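Home | Meetings | Plant Swap | Seed Library | Join | Contact

Sulwood Wild Plants and Garden Club
Minutes of the April meeting, taken down by me, Hema Nadar

We got going at 7:10, a little behind, because the side door sticks when it rains and half of us were standing outside pushing on it. Last month's minutes were read and approved with one fix. I had written "chickweed" where I should have written "henbit," and I heard about it before I even had my coat off! It's corrected in the binder.

Money. We have $1,360 in the checking account after paying for the spring printing. The Tarkton Road plant sale is still the big earner and I expect that number will look a lot better by June. Dues are late for a few of you (you know who you are, and I am one of you).

The meadow strip. This took up most of the evening. The strip behind the Kartha Street ball field is 3,756 square feet by the city's measurement, and we've been told we can have it for four more years if we keep the edges mowed and put up a sign. I moved that we say yes and it passed with one vote against. The no vote was over the mowing, and I do see the point, we had a terrible time last August finding anybody with a working mower. I said I'd ask my brother-in-law again. He may say no again.

Then we got into purslane, which I had hoped to keep to five minutes. Some people want it pulled from the strip altogether and some people want it left so they can eat it. I'm in the eating camp, I put it in everything from potato salad to scrambled eggs, but I do understand it looks like a mess along the path. We settled on pulling it within 2 feet of the path and leaving the rest alone until it starts crowding the coneflowers. Please, please check what you're picking before you take it home. Spurge grows right in with it and it will make you sick. Snap a stem, and if the sap is milky, leave it alone.
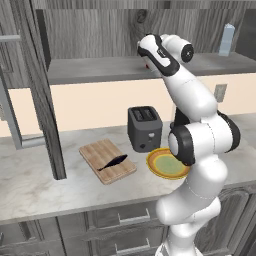
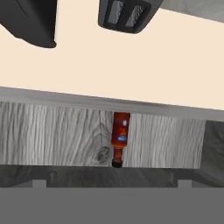
Top: toaster on the kitchen counter. Bottom: gripper over a pale surface.

Seeds. The Vendenis order came in short. We asked for 600 packets and the little bluestem was left out of the box completely. I called and got a very nice person who promised to send it on, so I'm holding off on the rest of the payment until it shows up. Everything that did come is in the seed library drawers, sorted by bloom time this year and no longer by color, so give yourself a minute to find things. The milkweed still needs its cold spell, so if you take some, put it in the fridge in a damp paper towel and write on the bag! My family almost threw mine out twice.

Plant swap. Same rules as last year. Label your pots, no mint unless it's in its own container, and no bishop's weed at all, ever. We talked about letting people bring houseplants and went back and forth on it for a while. I didn't get a clear vote written down, so it goes on the list for May.

Other business. Somebody left a green-handled trowel and one glove at the March work morning. They're in my trunk.

We need two more people for the weed walk in May. I'll lead the first half but my knees won't do the hill. Sign-up sheet is on the clipboard by the coat hooks.

Adjourned at 8:50. Rhubarb bars afterward, and I have the recipe if you want it.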